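Recogida de demostraciones para un sistema de aprendizaje por imitación
Informe de proyecto, asignatura de Robótica Aplicada
Autor: Higinio Bautista
23 de enero de 2026

1. Planteamiento

El objetivo inicial era que el brazo aprendiera a doblar un paño. El objetivo tras la primera reunión con el tutor fue que aprendiera a coger un paño. El que figura en este informe es reunir 100 demostraciones en las que una persona lo coge manejando el brazo a distancia, y dejar el aprendizaje propiamente dicho para quien herede el proyecto en junio, a quien deseo suerte.

Las demostraciones se grabaron con Zendemik, el programa de teleoperación que usa el laboratorio, y se guardaron en Ellano, el servidor del departamento, que se llena con una facilidad admirable.

2. Procedimiento

Cada demostración, o episodio, empieza con la pinza abierta en la posición de reposo y termina cuando el operador pulsa el pedal. Se guardan las posiciones de las articulaciones, la apertura de la pinza y el vídeo de la cámara de muñeca. Fuimos 3 operadores por turnos. El protocolo pedía que todos moviéramos el brazo a una velocidad parecida, y al revisar las curvas se reconoce perfectamente quién tenía clase después.

Los dedos llevan un marcador cuadrado en blanco y negro que sirve para calcular su posición a partir del vídeo y compararla con la que declaran los motores. Las dos cifras coinciden casi siempre. Cuando discrepan, en el laboratorio hay dos escuelas de pensamiento, y yo he pertenecido a ambas.
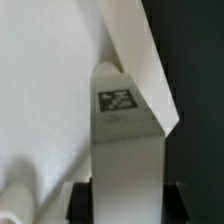 El otro problema fue el contraste. Elegimos un paño claro por ser el que había, y el detector de contornos confundía con cierta alegría la tela y el plástico del dedo. Subir la exposición lo empeoró; bajarla arregló la tela y estropeó el marcador. Al final dejamos los valores de fábrica, tras unas 5 horas de ajustes que en mi hoja de dedicación constan como «calibración».

3. Resultados

De los 100 episodios previstos se grabaron todos y se aceptaron 54. El resto se descartó por desincronización entre vídeo y motores, por marcador ilegible en el momento del agarre o por pedal pulsado antes de tiempo. Este último grupo es mayoritariamente mío.

Probamos a entrenar una política pequeña con los episodios aceptados. Reproduce muy bien la aproximación al paño y, una vez allí, duda, igual que nosotros.

4. Trabajo pendiente

Falta repetir la recogida con un paño oscuro, cambiar el pedal y redactar el criterio de descarte antes de grabar, y no después. La guía de Mastlow sobre etiquetado recomendaba esto último en su primera página, que leí en la tercera semana.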